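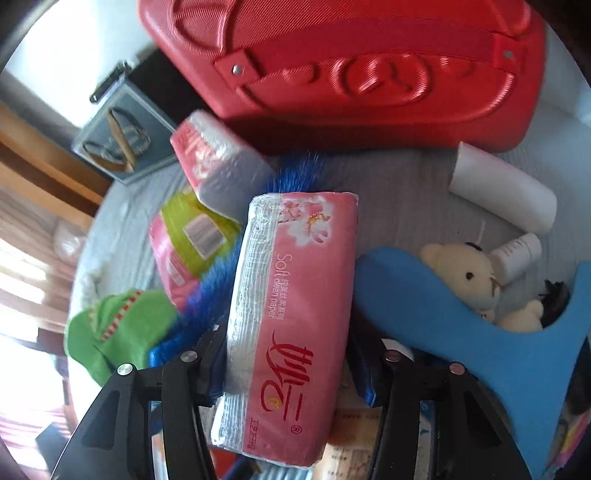 ## 4. What the children wore, and when they decided

The most delightful result of the whole study came out of the costume diaries. We had asked the 47 families in Tremside and Bidau to write down, in whatever form they liked, every costume their child said they would wear to the February carnival, starting on the day the posters went up. We expected a list with one or two changes. What we got were pages and pages of foxes, astronauts, brides, bin lorries and ghosts, many of them crossed out and then brought back a week later!

Figure 1 gives the pattern for Tremside, with each row standing for one child and each mark for a change of mind.

**Figure 1.** Changes of costume recorded by Tremside families (F = first idea, x = change, W = worn on the day).

 Child A F---x-----x--x-xW
 Child B F--------------xW
 Child C F-x--x---x----xxW
 Child D F---------------W

Child D, who wanted to be a heron from the first morning and went as a heron, is a rare and rather wonderful case. Of the 47 children, 30 changed their costume in the last 2 days, and four of them did so after leaving the house. One girl in Bidau set off as a pirate and arrived as "a pirate's mum", having swapped hats with her brother on the bus.

Earlier work on dressing up (Foley, and later Tanora) treats the costume as a finished thing, looked at on the night. Both accounts are full of good detail and we have leaned on them throughout, but the diaries let us see the weeks before, when a costume is mostly talk. Parents joined in with this talk far more than we had guessed. They offered old curtains, argued over whether a dragon could wear wellingtons, and quite often started a costume of their own along the way.

The grown-ups' costumes deserve a paper to themselves. Most were put together on the last evening from things already in the house: a dressing gown, a cycling cape, a colander. Iñaki Escobar, who carried out the Bidau interviews, noted how cheerfully people talked about these efforts, and how little they minded when nobody could tell what they were meant to be. "I was a sort of wizard," one father told him, "or a monk, depending on who asked."

We also looked at whether late changes led to upset, as some teachers had warned us they might. The diaries mention tears in two homes, both over face paint.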